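Wrist camera or fixed camera for picking under an overhead rack?

Started by rackpicker_lei – 14 replies hidden, showing best first page

rackpicker_lei
Hello everyone. I am reading here for a long time but this is my first question, so please excuse my English, it is not my first language.

We are building a small cell where the arm must take narrow parts out of holders that hang down from a rack. The arm works from below and reaches up. I have tried two grippers until now, the Clolley parallel one and the Wakthorpe linkage one. Both are fine for holding force. My problem is the camera.

With the Clolley gripper I used a fixed camera on the side profile. It was easy to calibrate, and then the arm itself covered the holder exactly in the last moment before the grip. With the Wakthorpe gripper I changed to a small camera at the wrist. Now I have the opposite trouble: the gripper is always in the view, and it takes a large part of it.

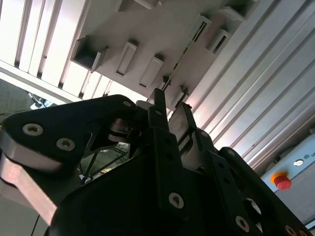
I ran 1000 picks with each setup, same parts, same lights, same speed. The fixed camera gave me 152 missed picks. The wrist camera gave me 6. So the difference is very clear, but I am not happy with the wrist setup because the black plates are dark and the white rack is very bright, and the auto exposure is jumping when the arm turns. When it jumps, the detection is lost for a moment and the arm waits.

My questions:
Would you fix the exposure by hand, and for which part of the view?
Is it worth the trouble to paint or cover the shiny screws? I have seen false edges near them.
Has somebody used the Skollitau controller with a wrist camera? I like that it can trigger the camera from the motion program.

gantrygoat
Lock the exposure, always. Set it for the inside of the holders, not the white surfaces. Let the rack blow out a bit, you don't care what the rack looks like, you care about the slots. Auto exposure on a moving wrist is asking for pain.

rackpicker_lei
Thank you, I will try this first. I was afraid that if the white is too bright, the border of the slot will be eaten. Maybe I should test a few values and write them in a table.

mm_and_mils
I disagree with gantrygoat on letting the white blow out. With a bright surface next to a dark slot the glare creeps over the edge and your slot measures narrower than it is. On wide boxes it doesn't matter. On the narrow ones you'll feel it. Go the other way, expose so the white is just under clipping, then put a small light on the wrist to fill the inside.

gantrygoat
A light on the wrist pointing up into a white rack? Enjoy your reflections.

mm_and_mils
Diffuser. Off axis. I've been running mine that way for two years and I'd do it again.

tool0_frame
Can I be annoying and ask about the test? The two setups have different grippers AND different cameras. So you can't say the camera made the difference. Maybe the linkage fingers just forgive more error than the parallel ones. I'd put the wrist camera on the Clolley and run the 1000 again before you buy anything.

rackpicker_lei
You are right and I should have thought about it myself. I changed two things at one time – this is a beginner mistake and I am a little ashamed. The wrist bracket does not fit on the Clolley, the hole pattern is different, but I can make an adapter plate. I will do it.

tool0_frame
No shame, everyone does it. If the adapter is a hassle, do it the other way round: Wakthorpe gripper with your old side camera. No new parts needed.

rackpicker_lei
Oh, this is much simpler. Thank you!

soft_jaws
On the screws: don't paint them. Draw a mask over the gripper in your vision software and ignore everything inside it. The body of the gripper doesn't move relative to a wrist camera so that part of the mask stays put. For the fingers, mask the full range they travel through, or keep one mask for open and one for closed.

mm_and_mils
Seconding the mask. Black screws are cheap too if the shiny ones still bother you.

pendant_pusher
I have the Skollitau. Triggering from the motion program works well, but the documentation is thin and the delay between trigger and picture isn't the same if you have other outputs switching on the same cycle. I stop the arm, wait, trigger, then move. Slower but I trust it. If you need pictures while moving I'd look at something else.

rackpicker_lei
Stopping is acceptable for me, the cycle time is not critical. How long do you wait after the stop?

pendant_pusher
Depends on how much your arm rings. Watch a live view, stop from full speed, and see when the edges go still. Then add a bit.

rackpicker_lei
Update from my side. I ran the Wakthorpe gripper with the side camera, again 1000 picks, so now it is 2000 in total with this gripper. The result is between the two others, but closer to the bad one. So tool0_frame was correct that the gripper helps, and still the camera is the bigger part.

I have locked the exposure a little below what gantrygoat suggested, and the jumping is gone. The mask is also in. I did not try the light with diffuser yet – I have ordered one.

gantrygoat
Good numbers. Skip the light.

mm_and_mils
Try the light.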